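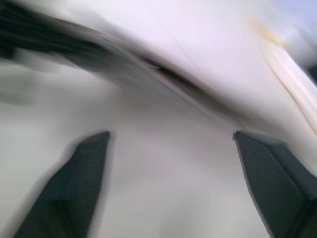

Foltley Press Office

FOR IMMEDIATE RELEASE
Bukbridge, 2023-11-02

Foltley Questions Influence Scores for Foreign Policy Writers

Foltley, the small publisher of books on American foreign policy, has released a review of the Runico influence list and will no longer print Runico scores on its covers or in its catalog. The review is free to read at the Foltley office in Bukbridge and can be mailed on request.

Runico gives a score to historians, reporters and former officials who write on foreign affairs. The score is meant to show how much a writer has shaped the field. Libraries have started to use it when they choose what to buy, and we have been told that some teachers use it to build reading lists. Foltley used it too. We put it on the back of our spring titles and did not ask enough about where it came from.

For the review, our editors took 70 writers from the current list and tried to trace each score back to something a reader could check. With 24 of them we found no source at all beyond an online encyclopedia entry. In seven cases the short biography that goes with the score had the wrong birthplace or the wrong first book, and two of the writers had been given credit for each other's work. Runico says its method is "complete and balanced." We would like to see the method before we agree.

The review also looks at what the score seems to reward. Writers who are often mentioned online do well. Whether the people mentioning them have read the books is a separate matter, and the list has no way to tell. A critic of a war who was quoted once by a famous politician can rank above a historian whose work on the same war has been in classrooms for decades. Maybe that is influence. It is a strange kind to build a library on.

Writers who opposed official policy are a special problem. Many of them published in newsletters and small magazines that were never put online, and some paid for the printing themselves. Their readers were real – we still get letters from them – but they leave little for a computer to count. The list treats that as a lack of influence. We think it is more likely a lack of records.

Foltley does not claim to have a better number. We doubt there is one. Our next catalog, due in November, will give a plain note for each author saying what he or she wrote, when it came out, and who argued with it. Where we do not know something, the note will say so. Readers should be as hard on our notes as we have been on the scores, and corrections can be sent to the address below.

We sent the review to Runico before this release and asked for comment. The reply thanked us for our interest and said the list is updated often. It did not mention the errors. As of this morning, the wrong birthplaces were still there.

Parts of the review will also run in the next issue of Laur, the Bukbridge quarterly on history and politics. Laur has printed Runico scores in the past and has not said if it will stop.

Copies of the review and catalog: Foltley, Catalog Desk, Bukbridge. Please include a return address. Reporters may quote from the review without asking first.

###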